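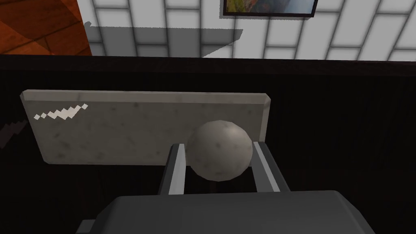
By Marcelle Mallet | October 31, 2023

Timothée Gilbert has coffee going when I get to Cullinane, and he's already talking about fingers. Gripper fingers, I mean! He looks after the simulated cell his team calls Wukent, and I wanted to know what there is to look after when nothing rusts.

"Plenty," he says, laughing. "The stone ball between the two fingers is my test piece. If the contact settings are off, it'll jitter or slide right out."

So he starts each setup with the grip (just the ball, over and over) and runs it 24 times before he touches anything else. One bad run and he's back in the friction values.

"In December I lost 3 days to a finger that was set a hair too far in," he tells me. "The marble slab, the tiles on the wall, I'd checked all that. Then Colette looked at the finger offsets and there it was."

He writes the offsets on paper now, and he showed me the notebook.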